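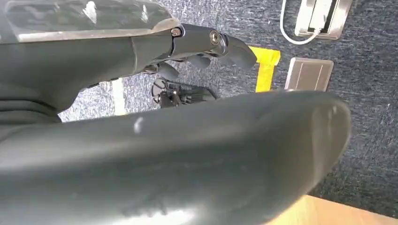
The Siqueira room has been back in general use since August, and several people have asked what the lines on the floor are for and whether they are staying. They are staying, at least until the spring. The carpet in there is the same dark speckled blue-grey that runs through the rest of the ground floor at Nirnmont, and it hides crumbs, paper clips and small screws very well. It also hides the edges of everything else, so the yellow tape is the easiest way to show where furniture stops and walking space starts. The metal floor boxes are set into the same carpet, and most of the queries we have had are about those as well, so this item covers the floor first and the tables afterwards.

Yellow tape marks the outline of an area. If a table is inside a yellow outline it should go back inside it when you have finished, with its legs on the inner side of the tape. You can move tables for a meeting or a workshop. Please don't move the tape to suit the tables. This has happened twice, and both times it was done neatly, so it took a while to notice that the gap beside the door had got smaller.

The gap in question is 2530 mm wide and needs to stay that way. It was measured by Fredy Alvarado before the tables came back in, and it allows a trolley to go through with a person walking beside it. If you are bringing in extra seating, stack it against the long wall and leave the gap alone.

White tape is only used for short marks. A white strip shows where something lines up, for instance the end of a table or the foot of a screen. It can come up when the job is over, and whoever put it down should be the one to lift it. Pull it back slowly and low to the floor. If you snatch at it, the carpet pile comes up with it and leaves a pale fuzzy patch, and we already have one of those by the window.

Red lines mean leave it clear. Bags, coats, boxes of leaflets and spare chairs all end up on the wrong side of a red line by the middle of the afternoon. The cloakroom hooks have been moved closer to the door in the hope that this will help.

New tape is in the shallow drawer under the sink in the kitchen, along with a pair of blunt-ended scissors and a short metal rule. The older rolls of Zestlow tape have been used up. They stuck well enough to start with but left a gummy line behind, and it picked up dirt. If you come across one of these lines, a little warm water with washing-up liquid on a cloth will shift it. Blot it, leave it, blot it again. Please don't scrub and please don't use the spray from the cleaning cupboard, which is meant for hard floors and will take the colour out.

Now the floor boxes. The lids need to be shut flat when nothing is plugged in. When a cable is in use, it should come out through the notch in the lid so the lid can still close over it. Don't tape a lid down. If a lid won't close, tell the office and put a chair over it in the meantime. There is no need to write the fault up in the book as well, though some people like to.

Cables that cross a walkway must go under one of the rubber covers, which live behind the door. Four of the covers are in good condition. The others have curled at the ends and are waiting to go to the tip, so leave them on the lower shelf and don't bring them back into use.

Dropped items have their own tub now. It is on the windowsill and it has a lid. Anything small found on the carpet goes in there, even if it looks like rubbish. In the past month people have handed in castors, a watch strap, the foot of a music stand and several plastic bits that probably belong to something. Somebody will need them. The tub is emptied into the lost property box at the end of each month and anything left over in the box is thrown out at the end of the quarter.

The tables have been less trouble than the floor, but there has been some confusion over the wooden organisers. We were given them when the travel desk at Volus closed, with a box of printed cards and brochures, and they have turned out to be handy for sorting paper. They have slots set at an angle, so a card leans back and can be read from the front without being taken out. They are not very heavy and they have been wandering from table to table.
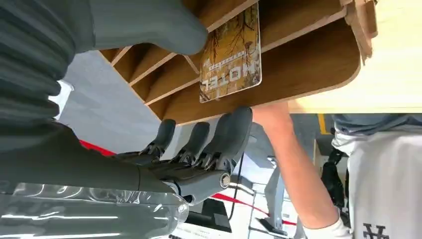 The plan is to keep them all on the long table from now on, with the slots facing into the room. Each one will have a strip label along the front edge. The labels are pencil for the moment, so if you think a heading is wrong, rub it out and write a better one.

Sorting the cards themselves is about half done. There is no rush, but anyone with a spare quarter of an hour is welcome to carry on from where the last person left off. The method is simple enough. Take a handful from the box and put the cards picture side up on the table. Those with a place name go together by place. Those advertising somewhere to stay, such as hotels and guest houses, go together whatever the place. Cards with a picture and no wording at all go in the last slot, to be looked at later by someone with more patience. Duplicates go back in the box with a rubber band round them.

Don't pack the slots tight. A few cards in each is plenty. Once a slot is crammed the corners bend when you pull one out, and the thin dividers are only glued at the ends, so they can be pushed out of true. Fredy has reglued one divider already and would prefer not to do any more. If you notice one working loose, take the cards out of the slots on both sides and leave the organiser flat on the table with a note on it.

Some of the cards have been written on. Please put these in the brown envelope and don't leave them out. They may be of interest to the local history group, who have asked to see them once the sorting is finished.

The wood needs very little looking after. A dry cloth will do for dust. A damp one is fine for the table tops, provided you wipe them again with a dry one, but keep water off the cut edges of the organisers, where the layers show. They swell if they get wet and they won't go back. For the same reason, drinks should be kept to the side table. Water bottles with a proper cap are fine elsewhere, but put the cap on between sips, and take the empty home or use the recycling bin in the corridor.

Cardboard has been a nuisance too. Flat pieces are useful for putting under things, and there has been a habit of keeping every scrap. They fray, they shed bits on to the carpet, and they slide off the tables. We have kept a small stack of clean pieces beside the bin in the kitchen. Anything torn or coming apart in layers should go out with the paper recycling. The paper bin is collected every second week, so flatten everything before it goes in.
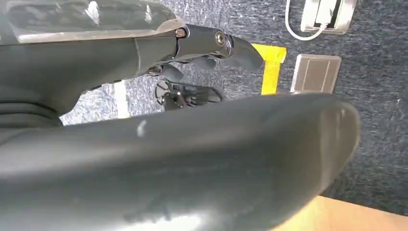 Vacuuming has been changed as well. The cleaners do the room early in the morning, before it is unlocked for bookings, and they will go round whatever is on the floor. They won't pick things up. If you leave a box in the middle of a marked area there will be a clean carpet with a square of dust in it, and that square will still be there the following week. The last group of the day is asked to lift everything they can on to a table or a shelf. The push sweeper in the corridor cupboard is there for anyone who wants to go over the floor in between. Run it along the tape and never across it, or the brush will catch the edge and start to lift it.

Where an edge has started to lift, press it down with your thumb. If it won't hold, cut off the loose end and put a fresh piece down, butted up to the old one with no overlap. Overlaps are what people catch their heels on. Corners should be made from two separate pieces meeting square. Folding a single strip round a corner looks tidy for a day or so and then it puckers.

A plan of the room showing the outlines has been pinned up inside the door. It was drawn by hand and the window wall is slightly too short on it, but the positions of the tables and floor boxes are right. A spare copy is kept at the office for groups who want to work out their layout before they arrive. Please return it afterwards, as the last one went home with somebody.

The room holds 29 people seated when the tables are inside their outlines. Larger groups should ask about the upstairs room, which has a wooden floor, no tape and a rather unreliable heater. Bookings for either room are made through the office in the usual way, and the booking sheet now has a line for saying whether you will want the long table cleared. If you leave that line blank the organisers will stay where they are.

Comments on any of this can be left at the office or passed to Fredy Alvarado. The arrangement of the floor will be looked at again after the winter bookings have finished, and changes before then will be limited to repairs.

Posted 9/21/26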